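Subject: Re: [narville-courtwatch] Myklebust ruling – what happens to the remand?

I read the whole opinion over the weekend, including the footnotes, and I think the summary that went out on this list on Saturday gets two points wrong. Quoting the parts I want to answer:

> The appeals court threw out the conviction in the Myklebust
> warehouse case, so as far as I can tell he walks. The state
> can ask for rehearing but those petitions almost never go
> anywhere. I also don't see how they could try him again
> after this, it would be double jeopardy.
>
> The court said the search of the office at Giltalell was
> illegal and everything that came out of it is gone. That
> was the whole case.

First, the conviction was vacated, and the case was sent back to the trial court in Narville. It was not dismissed. The last page says "vacated and remanded for further proceedings consistent with this opinion." That puts the case back roughly where it stood before the suppression hearing. The charges are still pending and the defendant is still under the bail conditions set before trial unless the judge changes them.

On double jeopardy, the general rule is that when a conviction is reversed because of a mistake at trial, such as letting in evidence that should have been kept out, the state may try the case again. It is different when the reviewing court finds that the evidence was not enough to convict. The panel did not reach that question here. The defense raised it as the fourth point in their brief and the opinion says in one line that it need not be decided. I expect the defense will raise it again in the trial court, and they may ask for a ruling before a new date is set.

Second, the search. The court did not say that everything taken from Giltalell is out. It split the evidence into two groups. The paper ledgers and the shipping invoices were in plain view in the front office, and the officers were lawfully in the front office on the landlord's consent. Those stay in. The computer was in the back room, behind a door that locked, and the landlord had no authority to consent to a search of that room. The computer and everything copied from it are out, unless the state can show that it would have found the same material some other way. 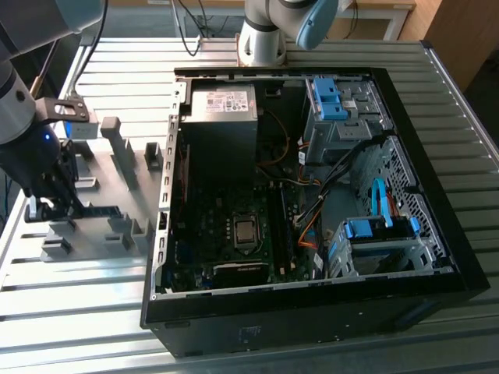 The remand turns on that last part. The state says it had a warrant application half written when the officers went in, and that the application would have covered the back room. If the trial judge believes that, the files may come back in under inevitable discovery. The opinion is fairly cool toward the argument but leaves it open, and asks for findings on who drafted the application, when, and what facts were in it before the entry. There is also a quarrel about what the warrant would have had to say. A tower with the side off, like the one in the photo, shows you a motherboard, a processor and a power supply, and looking at those tells you nothing about what records a business keeps. The defense position is that authority to seize the machine would not by itself be authority to read what was stored on it. The state says one follows from the other when the warrant names business records. The opinion doesn't settle this and I would not guess how the trial judge will come out.

> Does anyone know if the Ellell decision matters here? The
> judge cited it three times.

It matters, but mostly on the consent question. Ellell was the case with the shared storage units, where the building manager let the police in with a master key. The court held that having a key is not the same as having the right to let someone in. The Myklebust panel applied that to the landlord, who had a key to the back room but under the lease could use it only for repairs and emergencies. The state tried to distinguish Ellell on the ground that those were private renters and this is a commercial lease. The panel said the lease language was what counted.

The dissent reads Ellell more narrowly. Judge number three would have asked only whether the officers reasonably believed the landlord could consent. If the state does ask for rehearing, I would expect the petition to be built on the dissent. I agree that rehearing is a long shot. It is still worth knowing that the mandate does not issue until the time for filing has run, so nothing will happen in Narville before then. Please don't show up at the courthouse next week expecting a hearing.

A few practical notes for people who want to follow this:

The record on appeal is 3,011 pages. The suppression hearing is in volume 2 and is the part worth reading. Most of the rest is jury selection and exhibits. The clerk charges by the page for paper copies, so use the public terminal on the ground floor if you can.

The lease is attached to the defense motion as an exhibit. The copy in the file is hard to read, but the paragraph on entry is quoted in full in the opinion.

Courtroom seating was a problem the last time around. The big room holds 100 and it filled up early on the day of the verdict. We have 400 addresses on this list now, so if a hearing does get set I suggest that people post here if they plan to go, and that those who attend send in notes for the rest of us. Phones have to be off inside. Paper and pencil are fine.

One more correction, this one to myself. In April I wrote that the trial judge had refused to hold a suppression hearing at all. That was wrong. There was a hearing, with testimony from both officers and the landlord, and the judge denied the motion from the bench without written findings. The lack of findings is a large part of why the case went back.

If anyone has the state's supplemental brief on inevitable discovery, please send it to me off list. The copy I downloaded is missing its last few pages.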